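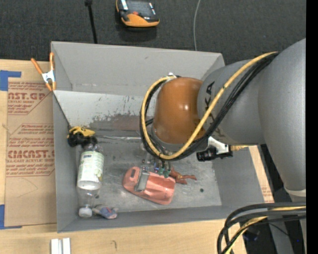 Sorting Small Mixed Plastics from Household Collection
Project report, Materials and Waste course
Divya Pillai and Josiane Maillard
Submitted October 10, 2020

Summary

This report covers the sorting of small plastic items from household collection in the Somwood district of Prultbridge. Items were tipped into a flat-bottomed bin on a table, spread into a single layer, and assigned to one of five categories. The aim was to find out which types of item could be sorted from their outward appearance and which had to be picked up and checked. Drink bottles were sorted reliably. Toys and items made of several parts caused most of the errors and most of the delay. A revised sorting sheet is proposed in Section 6.

1. Background

The Somwood drop-off point accepts bottles, tubs, trays, and what the posted notice calls "other hard plastic." The last group is poorly defined. Residents use it for toys, handles, housings, broken clips, and parts of small household goods. Lecomte, the firm that collects from the drop-off point, takes bottles as a separate stream and sends everything else to general waste unless it has been sorted by material first.

Earlier student work on the same drop-off point looked at total weight only. It did not record what the items were or how long they took to sort. We decided to work at the level of the single item.

2. Materials

Nine households agreed to keep back their small plastics between two collections. They were asked to empty containers but not to wash them or remove labels. Caps could be left on or off. No instructions were given for toys, as we wanted to see what people considered to be a plastic item in the first place.

The bags were mixed before sorting so that no load came from one home. Each load was limited to 600 g. A heavier load could not be spread without items lying on top of one another, and covered items were often missed on the first pass.

A gray bin was used for sorting. A white one was tried first, but transparent trays and uncolored bottles were hard to make out against it. The gray surface was better for these, although very thin clear film was still overlooked at times. The bin walls kept round items from rolling off the table. They also cast shadows in the corners when the window was the only source of light, and the overhead lamps were kept on for all later loads.

3. Categories

Category A: drink bottles, with or without cap and label.
Category B: tubs, pots, and rigid trays.
Category C: single-material hard items, such as plain spoons, lids, and hooks.
Category D: items made of more than one material or of several joined parts.
Category E: toys and figures.

Toys were given their own category even though many of them would fit under C or D. Their material is seldom marked, paint hides the base color, and small figures often combine a stiff body with softer limbs. We did not think it useful to guess.

4. Procedure

One person sorted and the other kept the record. Roles were changed after each load. For each item the sorter first named a category without touching it. The item was then picked up, turned over, and checked for a material mark, a seam, a screw, or a second material. If the category changed after the check, this was entered as a correction.

Bottles were laid lengthwise when the load was spread. A standing bottle takes little floor space but falls over when its neighbor is moved, and this disturbed the layer. Caps were left in place during sorting and removed afterward. Labels were noted as full, partial, or absent.

Items that could not be placed in a category after the check went to a holding tray and were discussed at the end of the session. Eight items went to the tray in total. Most were parts broken off something larger – a piece of casing, for example, with a metal insert that showed only from the underside.

5. Results and discussion

5.1 Bottles

Category A needed no corrections. The shape was enough, and neither the label nor the cap affected the first decision. Both matter at a later stage. A screw cap is normally a different plastic from the bottle, and a sleeve label that covers most of the body makes it hard to see what color the bottle is. Partial labels were no trouble. Bottles with the cap on also held their shape better in the bag, while open ones were often crushed flat and had to be looked at more closely.

5.2 Tubs and trays

Corrections in Category B were few and came mainly from trays with a sealed film edge. Clear trays were the items most often missed when the bin was spread too quickly. Turning the load once by hand brought them out.

5.3 Hard items

The line between C and D was the weakest part of the scheme. An item in one color was usually taken to be one material, and this was often wrong. Handles with a grip surface, housings with a band or collar, and anything with a slot or moving part had to be lifted before a decision could be made. We now think that any item with a visible change of color, gloss, or surface texture should be assigned to D on first sight and moved to C only after the check. This reverses our original rule.

5.4 Toys

Toys were recognized quickly but handled slowly. Thin limbs caught in handles and tray edges, and small figures slid under larger pieces when the load was spread. It helped to take them out first. A few very small parts were found on the bin floor only after everything else had been removed, and it was not possible to say which items they had come from. They were logged as fragments and left out of the results.

5.5 Sources of error

Both of us knew the categories in advance and became faster as the work went on. The later loads cannot be compared directly with the early ones for time. We also disagreed on several C and D items, and the recorded decision is the one made by whoever was sorting. Residue was not measured, but it obscured material marks on several tubs.

6. Proposed sorting sheet

Spread the load in one layer and turn it once.
Take out toys and figures.
Take out bottles. Leave caps on until the end.
Take out tubs and trays. Check the corners for clear pieces.
Treat what is left as mixed material until it has been lifted and checked.
Sweep the bin floor and log fragments.

7. Further work

A second round is planned for November with residents of Girkent, where the drop-off notice has a different wording. The same bin and load limit will be used. The sorting will be done by people who have not seen the categories before, using only the sheet in Section 6. We would also like to weigh caps and labels separately – Lecomte has asked for this figure and we do not have it yet.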